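What is a grid, and how can you make one?

Take a sheet of paper and put a bean on it. Now call your friend on the telephone and explain where the bean is. "It is a bit to the left, but also a bit up." Your friend will put her bean in the wrong place, I am almost sure of it.

With a grid this is much easier. A grid is a set of lines that cross each other. Some lines go up and down, the others go from side to side. Between the lines there are cells, and in many grids the cells are squares. You know grids already. The page of your math book may have one, and a chessboard is one too.

In a grid every cell can have an address. We write letters along the bottom, starting with A, and numbers up the side, starting with 1. The cell in the corner is A1. Its neighbor to the right is B1, and the one above it is A2. First we say the letter, then the number. If everybody keeps the same order, everybody finds the same cell.

Mapmakers like this very much. On the town map of Grolach, the swimming pool is in D7 and the old mill is in B3. You do not have to search the whole map, you only look inside one small square.

A grid can be as small as a stamp or as big as a field. For a big one on a table you need only wrapping paper and colored tape.
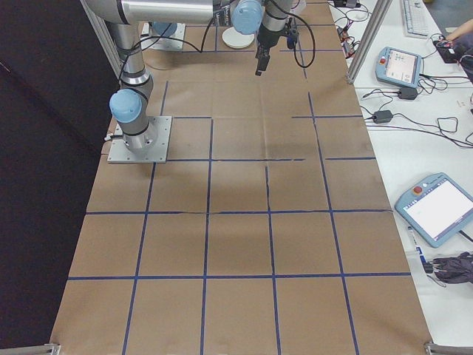 Why do the squares far away look smaller than the squares near us?
Things look smaller when they are far from our eyes. The far squares can have the same size as the near ones, but they take less room in what we see. Artists call this perspective.

Now make your own table grid. You need brown paper, tape in a dark color, a ruler, a pencil and an adult who allows you to use the table.

Spread the paper and smooth it with your hands from the middle to the outside. Fix the corners with tape. Some wrinkles will stay, and they do no harm.

Choose how wide your cells will be. A good width is the length of your ruler, or half of it if your table is small. Make little pencil marks along all four edges, always with the same distance. Then put a strip of tape from each mark to the mark on the opposite side. This goes better with 2 people - one holds the end, the other pulls slowly. Do all the long strips first and the short ones after.

Is a strip crooked? Lift it carefully and try again. Brown paper tears easily, so pull the tape back low and flat.

When the grid is ready you can play Find the Bean. One player hides a bean under a cup, and puts empty cups in other cells. The second player says an address, for example C2, and looks under the cup there. If the bean is not there, the first player must help with one word: left, right, up or down.

A grid with 10 cells in each direction has 100 cells. Can you work out how many a grid of 20 by 30 has? The answer is 600 - that would need a very long table!

Zornora Pages for Young Readers | Contact | Copyright Zornora | Back to top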